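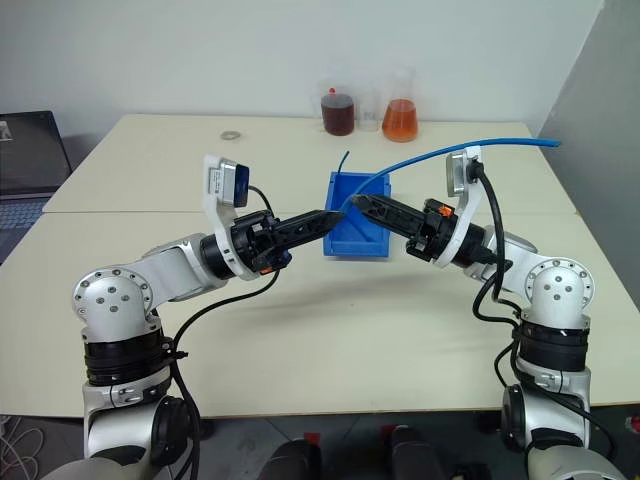 Blue bin, center of the table.

I've been drawing my own district maps for four years now, purely as a hobby, and until this spring I did it with a spreadsheet and colored pencils. So when a guy on our county redistricting forum, Afonso Louro, kept going on about Prira, I finally gave in and bought a license. I've had it for most of June and I've drawn my whole state with it, twice.

Short version: I like it a lot, and it made me yell at my laptop.

Prira is a desktop program for drawing legislative districts. You load your precincts, pick how many seats you want, and start painting. The painting part is wonderful! You drag across a county and the population totals update while you're still moving the mouse. In Ekis, which I tried for a couple of weeks last year, you had to hit a recalculate button every time and then go make a sandwich. My state has 3977 precincts and Prira loaded all of them in nearly three minutes, on a laptop that my daughter refuses to be seen with.

The thing I use most is the split counter. It keeps a list of every county and town you've chopped in two, and if you click a name it zooms you right to the spot. I thought my first map was pretty clean until I opened that list (it was not clean). There's also a compactness score for each district, with a choice of formulas, and a little note on what each one punishes. My river district scores terribly on one and fine on another, so I've learned to look at both before I get mad.
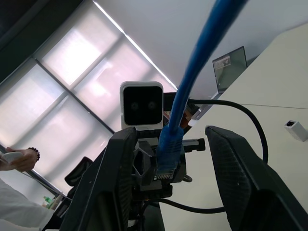
Blue Ethernet cable, plugged in at the center.

Now the yelling. Undo only goes back four steps. Four! If you paint a whole metro area and then realize you started from the wrong corner, you're reloading an old save, and I hope you made one. The partisan lean tab is also thin. It takes one election at a time, and I'd really like to average the governor's race with the Senate race like I used to in my spreadsheet. And exporting to the format our state's public comment site wants took me a whole evening - the setting is under Printing, of all places.

The manual is written by somebody who already knows everything. I got much further with the Manurung tutorials, which are free and go slowly enough for me, and which cover contiguity problems like islands and precincts that only touch at a point.

If you mostly want to look at other people's maps and argue about them, Britimico does that in a browser and you can skip all this. But if you want to sit down after dinner and find out for yourself how hard it is to keep the college town in one piece, Prira is the one I'd get.

Four stars out of five from me. I'd go higher if they fixed undo.

Posted June 2019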